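To: Disassembly Cell working list
From: Sławomir Kaczorowski
Subject: Re: Jaw selection for the socket work, Kestevis against Jolledis

Dear colleagues,

Thank you for the comments received since the July circular. I reply first to the question from the Soden site, which I quote in full for those who joined the list afterwards.

> We have read the summary and would like to know on what basis the
> Jolledis jaws were set aside for work at the processor socket. Our own
> trials on drive bays and card slots favoured them clearly, and the
> purchasing request here was drafted on that assumption. Was the
> comparison made with the same arm and the same controller settings?
> If not, we would ask that it be repeated before any order is placed.

The arm and the controller were the same throughout. Each gripper was given 100 approaches to the socket, with the lid of the chassis removed and all cabling left in place. The speed limit was not altered between the two sets. The only change was the tool offset, which was measured afresh after each exchange of jaws.

The Jolledis pair closed short of the target on 13 approaches, and the Kestevis pair on 9. I would not wish to rest a decision on that difference alone. The more serious matter is room. A socket of this type has its retention bracket and lever on the board, and memory slots standing on both sides. A jaw which is comfortable at a drive bay may leave very little margin between them.
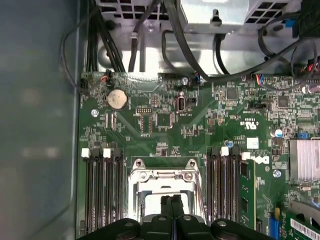
Jenkins writes that the margin at the memory slots troubles him less than the view from the wrist camera. On his bench the fingers hid the target during the last part of the descent, and the controller was in effect working from the position it had stored a moment earlier. He asks whether a second, fixed camera was considered, and whether the short closures might be put down to the camera and not to the jaws at all.

It is a fair objection. A fixed camera was considered and left out, as the power supply and its cables restrict the view from most of the mounting points open to us. I accept, however, that our figures do not separate the two causes. The logs hold 1,148 stored wrist views across both sets, and these can be sorted by whether the socket was in sight at the moment of closing. I shall ask for that to be done before the report is put forward for approval.

In the meantime, may I ask the following of each site:

— Please record the tool offset before and after every exchange of jaws, including those made only for cleaning.
— Please leave the wrist camera at its present angle. Two sites have tilted it, and their results cannot be set beside the others.
— Please do not attempt the lever with either gripper. The present trial covers approach and closing at the socket only.

Soden may wish to hold the purchasing request until the views have been sorted. Should the Jolledis jaws still be preferred for drive bays, I see no difficulty in keeping both types, provided that the offset files are named in such a way that they cannot be confused.

Replies to the list, please, and not to me alone.

With kind regards,
Sławomir Kaczorowski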